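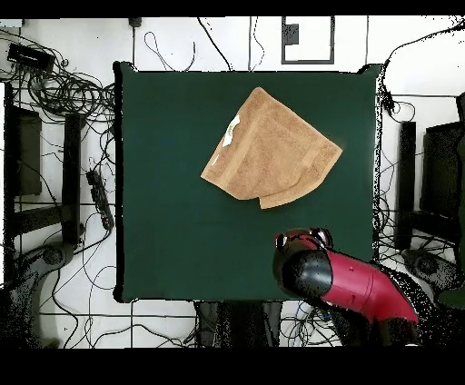 January
By Cosmin Moldovan
Print | E-mail

Ruxandra sent me another decluttering challenge. This one is called Plotach and wants 60 things out of the house by the end of the month. I did a version of it two years ago and bought half of it back.

My quarrel is with the arithmetic. Sixty what? A pen counts, apparently, and so does a sofa. Sérgio Lobo got to 107 by throwing out takeout menus, and his garage in Parham still won't take a car.
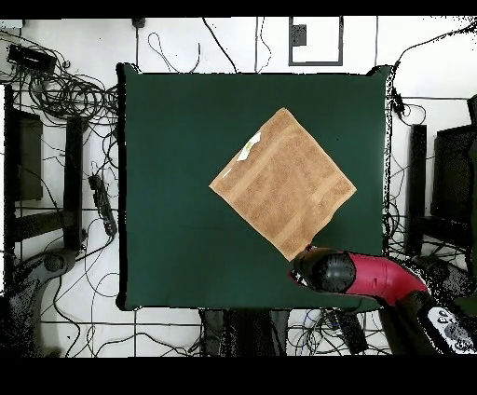 Then there's the rule that anything you own two of has to go down to one. I have my doubts about people who own one of everything. Take a tan terry towel like this one, with the tag still on it. Under Plotach its twin is clutter. I'd like to see them on laundry day, or when the dishwasher leaks.
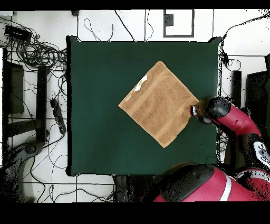
Tan towel, folded, on green cloth.

I'll give it 7 days, mainly so Ruxandra stops asking. The paid version has more than 900 tips. That sounds like clutter to me.

Contact | Copyright Cosmin Moldovan | Back to top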